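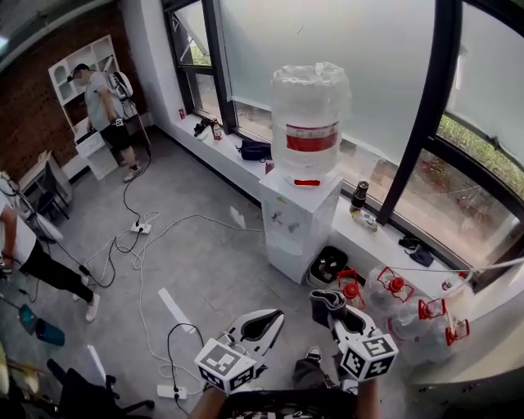 Some people will tell you that water from a big jug is the cleanest water there is. Should you believe them? Start with how a water dispenser works. A full jug goes on top with its neck pointing down, and gravity does most of the job. Look at the front panel of the white dispenser by the window, where the taps are, and you'll find a few stains. Stains don't prove the water is bad. They do show that the outside of the machine needs a wipe, whatever the label on the jug says.

What about the inside? You can't tell by looking. Clear water can still have germs in it, because germs are far too small to see. A dispenser has to be cleaned inside too, and that's a job for a grown-up with the instructions.

And "pure" is a slippery word. When you see it in an ad, ask: pure compared to what? Who tested it, and when? In many towns the tap water is tested often, and you can ask to read the results.

Then there are the empties. Five jugs with red caps are lying on the floor by the wall. Many big jugs can be washed and filled again, but only if somebody takes them back. Is that happening where you live? Ask at your school or library how long their empties sit there, and see if anyone knows.

Janka Polák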